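Buying Automation: Reading the Offer
Handout 6 – Two-arm table-top cells
Course tutor: Tania Saha
April 2019

Before the seminar, read the Jornbridge brochure for the Trorunum cell and the reply written by Elfriede Rieger, who spent a term with one at Zodholm. They describe the same product, though you may have to check the cover to be sure.

1. What is being sold

The brochure offers a "ready-made pair of hands" for light packing and sorting. You get two small arms, a gripper on each, the table, the enclosure and a year of remote support. You do not get the programming for your own goods. That is on page 29, under "optional services", and it is charged by the item. A shop with 78 lines in its catalogue should read page 29 first.

2. The claim about variety

Jornbridge says the cell "handles everyday objects straight away". Ask what counts as everyday. Most sales demonstrations use identical blocks with flat sides, and a gripper that does well on those has told you very little. Rieger's view is that a trial should use awkward goods from the start: flat things, thin things, things with lids, things that mark easily. 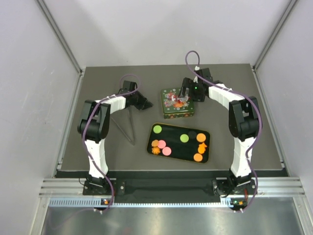
She also asks who chose the objects and who laid them out. If the supplier did both, treat the result as advertising. Put your own stock on the table, in your own untidy arrangement, and leave it there while the supplier's engineer works. Write down every time somebody reaches in to straighten something. Rieger logged this for five days and the supplier had no column for it on the form.

3. The claim about gentleness

"Soft enough for confectionery" appears three times in the brochure, without a force figure anywhere. The Najafi gripper sheet, supplied separately, does give one, but for a rubber test piece.

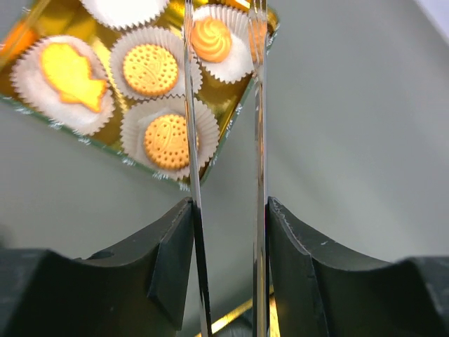 Food is a fair test of this claim and a hard one. A supplier may offer to show you a lift and stop there. Ask for the lift, the move and the setting down, then look at the item and at whatever it was sitting in. A round biscuit in a fluted paper liner gives you two things to damage, and a piped swirl gives you ridges that will show a clumsy grip. A fish-shaped cookie has a tail to lose. Nothing in the brochure says which of these shapes the word "confectionery" is meant to cover.

4. For the seminar

Bring one page setting out the trial you would ask for before signing. State the goods, the length of the trial, who may touch the table and what counts as a failure. Do not use the phrase "user-friendly".

The December price list is out of date. Use the one in the course folder, and note that delivery has moved to the small print.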